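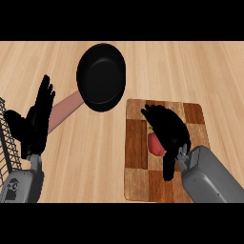 Kitchen task in the simulator: pan, chequered board, right hand over the pepper.

Hi all,

Sorry for the slow answer on this one, I've had the Catis trial running since the start of February and wanted to get a decent stretch in before I said anything. The picture at the top is a render from the kitchen pack, the pepper task, which is the one I've spent most of my evenings on.

Replying in between, hope the quoting survives.

> Has anyone on here tried the Catis kitchen pack yet? We've been using
> Jarkeck for the two-handed stuff and it does the job, but the objects
> are all boxes and cylinders and my students are bored to tears with
> them.

Yes, and the objects are the best thing about it. They look like things you'd have at home. The pepper is properly lumpy with a little green stem, the pan has a shiny dark inside and a pinkish handle, and the chopping board is done in light and dark squares with the grain showing on each one (I rather want one for my own kitchen). After a year of grey cylinders it was a treat!

The lumpy pepper matters for grasping too. My old grasp script, which was tuned on Jarkeck shapes, was hopeless with it at first. I'd been closing all the fingers to the same angle and getting away with it. I had to go back and let each finger stop when it touched something, which I should have done ages ago.

> What are the hands like? The page says "full dexterous hands" but
> doesn't say how many joints or whether you can swap them.

You can swap them, but it's fiddly. The black hands come as standard and they behave well enough. I tried putting our Enska hand model on and lost an evening to the wrist mount, mostly my own fault for not reading the notes on frames. If you do it, set the wrist offset first and only then load the fingers.

One moan: the hands are so dark that you can't see much of what the fingers are doing. In the picture the left one is more or less a silhouette against the table, and the right one isn't much better. I've ended up recolouring the fingertips in my own copy – two minutes' work and it saved my eyes. I'd like them to offer a lighter version.

> Does it run on an ordinary machine, or do we need to go begging for
> time on the cluster?

Mine's an ordinary desktop with a middling graphics card and I get a steady 60 frames a second with the one table loaded. Start running copies side by side and it drops off quickly. With 3 going I had to turn the shadows down, and after that it was fine again. I wouldn't try it on a laptop unless you're very patient.

> And the price? I couldn't find one without filling in a form.

I filled in the form so you don't have to. It's 49 a month per seat, and the trial is the full thing, nothing locked. They did ring me up afterwards, but they were nice about it and didn't push. There's meant to be a teaching rate as well, so ask before you pay.

> Somebody mentioned Bianchini as well. Any good?

I only had a quick go. Lovely documentation, and the setup was far quicker than Catis, but when I looked it only did one arm at a time, so no use to you if the students are meant to be doing two-handed tasks. Might have changed by now. If anyone's on the newer release I'd be glad to hear.

A couple of other bits while I'm here. Resetting the kitchen task puts everything back in exactly the same spot unless you turn on the random start option, and that's buried in the task file and not in the menu. I trained for 2 whole nights before I noticed, and of course the thing fell apart the moment I nudged the board over. Also, the pan slides a bit too easily for my liking. I've put the friction up a touch and I'm happier with it, though I've nothing better than gut feeling to back that up.

Would I pay for it? For teaching, yes, I think so. For my own tinkering I'm still dithering, and I'll probably let the trial run out and see whether I miss it. I can put my task file and the recoloured hands somewhere for people to grab if that's any use – just shout on the list.

Cheers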